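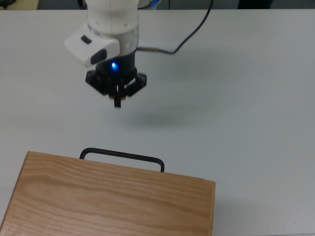 The matte top, a very pale grey-white

Riler Workroom Fit-out: progress to the end of January

Hi Aoi,

The tabletops are the big news this time! You'll remember we went back and forth on colour for ages (I was all for a proper grey, and I've come round). We went with the matte white from Titow in the end, and I'm so glad we did, as the glossy sample bounced the ceiling lights straight into your eyes.

We've got 14 tops fitted out of the 26 in the grant. The rest are stacked at the Mercado depot waiting on brackets, which were meant to come with the first load and didn't. I've been on the phone to them twice and they're now saying mid-February.

Money-wise we're $800 under on the surfaces. I'd love to put that towards edging for the long bench by the window, if you're happy with that? It wasn't in the original budget, so I haven't ordered anything yet.

Storage is slower. The Bandus shelving is up along the back wall, but the doors came in the wrong size and have gone back. The 72 labelled tubs are sitting in the hallway until they're sorted.

Still to do before the next report: the remaining tops, the doors, and a second coat of paint around the sink. Receipts are in the shared folder under January.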